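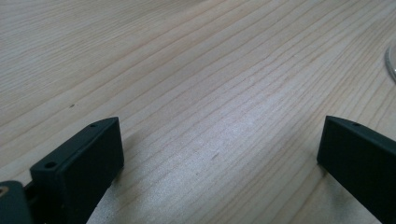 The Wekero Automation Workshop thanks everyone who attended its open day on 2025-02-04. The program centered on hand-held gripper tools and how they are used to teach robots everyday table tasks. Visitors worked at pale wooden tabletops, each using a tool with two blocky black fingers, and were asked to begin every attempt with the fingers apart and nothing between them. (1/7)

Attendance reached 307, the highest figure for an open day at our Dinu Street building. Groups were admitted to the demonstration floor by timed ticket. We regret the wait at the coat check before the first session.

Oana Hodoroagă, head of public programs, opened the day. Liviu Pop and Tincuța Pană then led the hands-on sessions, which ran for 50 minutes each. Participants under 16 were paired with an adult.

Several visitors asked why the fingers are so plain. Mr. Pop explained that a simple shape is easier to replace and easier to model in software. His notes on finger shape will be posted with the session slides.

In the afternoon, Gebhard Tanner of Civetti gave a talk on grip force and soft goods. His slides are available on request from the front desk. The recording needs a sound correction at the start and will follow separately.

Over the course of the day, visitors completed 1772 recorded attempts. Ovidiu Filip and his team are now reviewing them. Recordings contain no names and no sound.

The next open day will be held in June. School groups of up to 5 students per table may register through the Ballska booking page. Teachers who were turned away this time will be contacted first. (7/7)

Recent posts
Parking changes at Dinu Street
Call for student projects: sorting and stacking
Winter lecture series: full program
Workshop hours and holiday closures

This site uses cookies to remember your settings and measure traffic. Accept all | Manage choices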